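# La table blanche, suite

J'avais écrit en octobre que j'allais changer la table de l'atelier. Je ne l'ai pas changée. Une table neuve de la même longueur coûtait 439 euros chez Opoku, livraison non comprise, et je n'arrivais pas à me décider sur la hauteur. Entre-temps j'ai rangé celle que j'ai, et comme deux personnes m'ont demandé par mail où j'en étais, je note ce que j'ai fait.

Pour ceux qui n'ont pas lu le premier billet : c'est un plateau blanc, sur lequel j'ai pris l'habitude de tout poser. Le courrier, les outils, les boîtiers à moitié ouverts, les restes de peinture, les tasses. Au bout de quelques mois je travaillais sur un coin de la taille d'une feuille A4, et quand il me fallait plus de place je poussais le tas vers le fond.

J'ai commencé par tout descendre par terre, sur un drap. Je voulais trier directement sur la table mais ça n'avance pas, on déplace les choses d'un côté à l'autre et à midi on en est au même point. Par terre, c'est inconfortable, donc on va plus vite. J'ai fait un tas pour ce qui part à la déchetterie, un tas pour ce qui appartient à d'autres gens (il y avait une pince à dénuder et un niveau à Emiliano Sandoval, que je lui ai rendus le soir même) et un tas pour ce qui reste. Ce dernier était trop gros. Je l'ai refait le lendemain en étant un peu plus sévère avec les chargeurs.

Ensuite le nettoyage. J'ai passé de l'eau tiède et du savon noir, puis l'Ultine, un dégraissant en spray que j'avais déjà pour la cuisine. Le gras est parti. Les traces de colle aussi, en laissant agir une dizaine de minutes et en grattant avec une vieille carte de fidélité. En revanche il y a une ligne brunâtre, fine, qui fait une courbe, et elle n'a pas bougé. Je ne sais pas d'où elle vient. Peut-être du café, peut-être du bord d'un pot de lasure. J'ai essayé le bicarbonate, puis la pierre d'argile, puis un coup d'alcool ménager sur un chiffon. Elle a peut-être un peu pâli, je n'en jurerais pas.

J'ai hésité à poncer. J'avais du grain 300 sous la main et j'ai fait un essai sous le plateau, à un endroit qu'on ne voit pas. Le blanc devient mat et prend ensuite la saleté encore plus vite. J'ai arrêté là.

Pour le rangement lui-même, j'ai essayé une règle simple : rien ne reste posé à même la table le soir, sauf ce qui est dans un bac. J'ai donc acheté des bacs. Les premiers, des Kolero empilables, étaient trop hauts. On y jette les choses et on ne voit plus ce qu'il y a au fond, ce qui revient à avoir un tas avec des parois. Je les ai mis sur l'étagère, où ils servent pour les rallonges et les rouleaux d'adhésif. 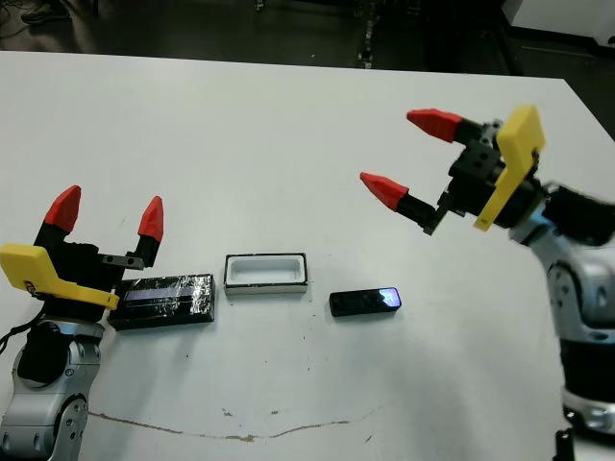 Un bac bas, avec un rebord juste assez relevé pour que les petites choses ne roulent pas dehors, me convient beaucoup mieux. On voit tout d'un coup d'œil et on peut le soulever d'une main pour passer l'éponge dessous. L'inconvénient est qu'il se remplit vite. Au début ça m'agaçait, maintenant je m'en sers comme d'une alarme : quand il déborde, je m'arrête et je trie.

La couleur, j'y ai moins réfléchi. J'ai pris du blanc pour aller avec la table, et c'est une petite erreur, parce qu'un bac blanc sur un plateau blanc se perd dans le décor quand la lumière baisse. Un gris moyen aurait été plus pratique. À l'inverse, tout ce qui est noir et brillant se repère très bien, mais chaque rayure et chaque reflet se voient aussi. Si je devais recommencer, je prendrais du mat partout.

Pour les objets trop grands pour le bac, je n'ai pas trouvé mieux que l'alignement. Je les mets sur une ligne au milieu de la table, avec de l'espace entre chaque, du plus encombrant au plus petit. Ça paraît maniaque mais ça m'évite d'empiler, et l'empilement est ce qui m'avait perdu la première fois. Je laisse libre toute la bande devant, du côté où je m'assois. J'ai mesuré pour le plaisir : j'ai récupéré 106 centimètres de bord utilisable, je peux enfin poser un mètre pliant sans le plier.

Il reste les poussières sombres. J'en retrouve tous les jours, des petits points, surtout autour de ce que je viens de déplacer. Sur un plateau en bois brut je ne les aurais jamais remarquées. J'ai d'abord cru que ça tombait du plafond, j'ai regardé avec une lampe et je n'ai rien vu d'anormal. Le chiffon microfibre les étale plus qu'il ne les ramasse. Un pinceau large et sec marche mieux, je l'ai accroché à un clou au mur et je balaie vers moi, dans la main ou dans la pelle. C'est l'affaire de trente secondes.

On m'avait conseillé un film de protection, le Dernix transparent, vendu en rouleau. J'en ai posé un morceau au bout de la table pour voir. La pose se passe bien si on est patient avec la raclette, mais au bout de 2 semaines un coin s'est relevé et la poussière s'est mise dessous. Je l'ai retiré. Il a laissé un peu de colle, donc re-Ultine. Je ne dis pas que le produit est mauvais, j'avais sans doute mal séché le plateau avant.

Côté dépenses, je m'en tire avec les bacs, un rouleau de film qui ne sert plus et un pinceau. Je garde l'idée d'une table neuve pour plus tard, quand je saurai si je veux travailler debout. Emiliano a un établi réglable dans son garage et m'a proposé de venir l'essayer un après-midi entier, ce que je compte faire avant de dépenser quoi que ce soit.

Prochaine étape, l'étagère du fond, avec les pots de peinture. J'en ai ouvert trois hier et deux étaient secs. Si quelqu'un connaît un moyen d'enlever une trace brune ancienne sur un plateau blanc sans l'abîmer, les commentaires sont ouverts. J'ai déjà essayé le dentifrice.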